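The Basket on the Bed: Ville Nieminen on small things and where they end up

Ville Nieminen starts talking before I have my coat off. He wants to know where I keep my keys. I tell him it depends on the day, and he claps his hands together, delighted, as if I'd given the right answer.

"Everybody says that! And then I ask where they keep their bracelets and it's the bathroom, or the car, or the soap dish. I love the soap dish people. I was a soap dish person for years."

If you've been to one of his evenings you already know the method, such as it is. You need a basket and a bed. You walk through your home, pick up every small thing that's been put down in the wrong place, and carry it all back to the bedroom. Then you sit down and go through it piece by piece. He calls it the basket hour, because he gives it 60 minutes and stops when the timer goes, finished or not.
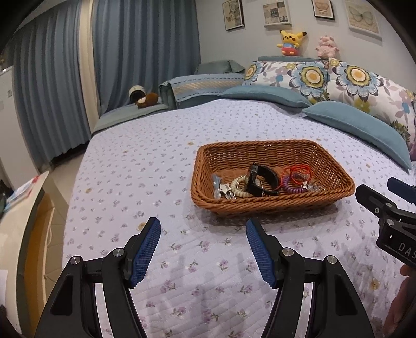 Trusilard Home Skills Club, Members' Pages

Ville joined the club four years ago, the January after he moved to Climell from a much bigger place across the river. He had come for the upholstery class and it was full, so he took mending, then beading, and by spring he was showing other people how to close a jump ring with two pairs of pliers. He still does a lot of restringing for members. What he gets most excited about, though, is the stage before any of that, when things are only being gathered up and looked at.

"People want to go straight to the boxes," he says. "They buy a beautiful organizer with all these compartments, and it's too early! They don't know what they have. You can't pick the compartments until you've seen the stuff all together."

And the basket itself? He likes wicker, the rectangular kind with a good thick rim, low enough that you can see right to the bottom. He has tried others. A deep fabric bin was hopeless, he says, like fishing in a mailbox. A salad bowl worked fine until dinner. The wicker one has sides that lean out a bit, so your hand gets in easily, and it sits nicely on a bedspread without tipping over.

"I tell people to keep it half empty, too. If it's full, you've made a drawer. You want room to push things around in there. Watch over here, keys over there, beads in the middle. I do the first sort right in the basket and I don't take anything out until I've moved it at least once."

Why the bed, I ask. We have tables.

"Tables are hard!" He raps on the one between us. "Drop a glass bead on this and it's under the stove. On a quilt it just sits there. And a bed has nothing on it in the daytime except cushions, so you push those up to the head and you've got this enormous soft work surface. Plus you have to be done by bedtime. It's the best deadline there is."

He does have a warning about flowered bedspreads, which he happens to love. A tiny purple bead on a pattern of tiny purple flowers will vanish while you're looking right at it. His answer is to run a flat hand over the fabric before getting up, slowly, along the stitching and then across it. I tried this at home and found an earring back I'd been blaming on the vacuum cleaner.

We get onto the subject of what turns up. Ville says it hardly matters whose home it is, the first layer is always similar: a watch, some keys, something with beads, a hair clip, a cord that used to hold something. He talks about each of these with real affection. The watch goes first in his system, since it's the easiest to recognize and it feels good to start with a win. Curl the strap closed before you put it anywhere, he says, or it will pick up every chain it meets.

Keys are next. He asks people to name every key on the ring out loud, and he says this is where a room full of strangers starts laughing. "Someone will hold one up and say, 'This is my sister's shed. She doesn't have the shed.' And they want to put it back on the ring! I let them. I only ask that it goes on a second ring." He's fond of a charm on a key ring, a star or whatever you like, because your fingers learn it and you stop digging. The stretchy coiled key rings he admires too, the plastic ones in bright colors, but he wants them stored alone. A coil will thread itself onto anything thin, and a loose cord lying beside it is asking for trouble.

That brings us to cords, which he could talk about all afternoon and very nearly does.

"A thin cord in loose loops is the number one villain. Red, black, it doesn't matter. It looks so innocent! What you do is find one end and just hold it. Don't pull. Lift the whole thing and let it hang, and shake it a little, like you're trying to get a cat's attention. Half of the tangle falls out by itself. Then wind it around two fingers and put a twist of paper around the middle."

He doesn't like rubber bands for this. They go sticky, he says, and then you have two problems.

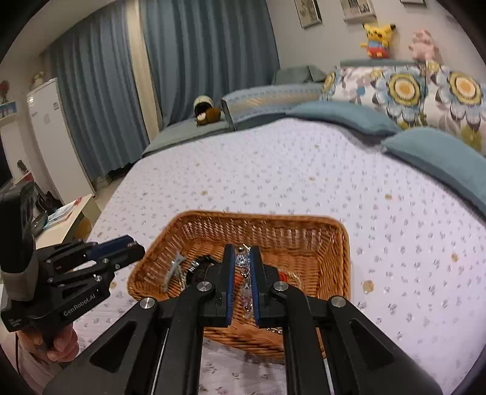 Beads up, basket below.

Lifting is also how he deals with beads. Ville has people take one strand at a time and hold it straight up over the basket so it hangs in a line, and then look at it from top to bottom. You see it properly that way, he says. Clear beads lying in a heap look like nothing much, and hanging up with the light coming through them they can be gorgeous. You may notice a faceted one you'd forgotten about, or a dark shiny bead sitting between the pale ones, and you'll see any bare thread as well. And if the strand should give way, the basket is right there underneath.

"I had a necklace from my grandmother that I thought was all plastic, all the same," he says. "She lived to be 93 and she wore it to do the dishes. I held it up one day and every so often there was a cut glass one. She'd restrung it with whatever she had! I'd owned it for years and I had never once looked at it hanging."

He brought it to the club afterward, and it's the piece he passes around at the first beading class. He hasn't restrung it. There's a knot near the clasp that he thinks is hers and he isn't touching it.

Hair things, he admits, are not his area. He has very little hair. He has picked up a few rules from members all the same, and he offers them with credit to "the Akl Street people," a group of neighbors who come to everything together and sit in the front. Clips go against the wall of the basket, closed, so the teeth don't catch. Black elastics get looped over something you can spot, because on their own they disappear. If there's any shiny metal trim on a hair tie, check it for a snag with the pad of your thumb before it goes back anywhere near your head.

I ask what happens at the end of the hour. He has three places, he says, and then corrects himself, because he has four. There's a dish by the door for whatever leaves the house with you. There's a shallow drawer for jewelry, lined with an old pillowcase. There's an envelope for repairs, which he marks with what is wrong and not with what the thing is ("clasp," "thread," "battery"), so that on a repair evening he can do all the clasps in a row. The fourth is the basket, where things you can't decide about are allowed to stay.

"Allowed! I'm serious about that. People get upset about one little charm. They don't know if it's precious or if it came out of a cracker. Leave it in. It's a basket, it doesn't mind. Next time you'll know, or you won't, and that's okay too."

Does he ever get bored of it? He looks truly puzzled by the question. Last week he did his own basket and there was a single key in it that he'd never seen before, and he spent the evening trying it in every lock he owns. It fit the little cupboard in the hall, which he'd thought was just stiff. There was a bottle of floor polish in there and a very nice brush.

He's trying to get his brother interested as well. The brother lives out past Irkanance and keeps his small things in the pockets of his coats, all the coats, and believes this is a system. Ville is planning a visit with a basket under his arm.

Before I go he makes me empty my bag onto a folded blanket. Two lip balms, a bracelet with a stretched elastic, a foreign coin, a button. He gets to the bracelet right away and holds it up between finger and thumb so that it hangs, turning it toward the window. "Look at that," he says. "When did you last wear this?" I couldn't tell him. He wrote "thread" on an envelope and handed it to me.

The next basket hour is on 24th November in the upstairs room. Bring your own basket or any low container you can see into, and whatever you find between now and then. There will be quilts to work on, and Ville will have pliers, thread and spare clasps for anyone who wants to stay on for repairs. Please put your name on the sheet by the front desk so we know how many quilts to carry up.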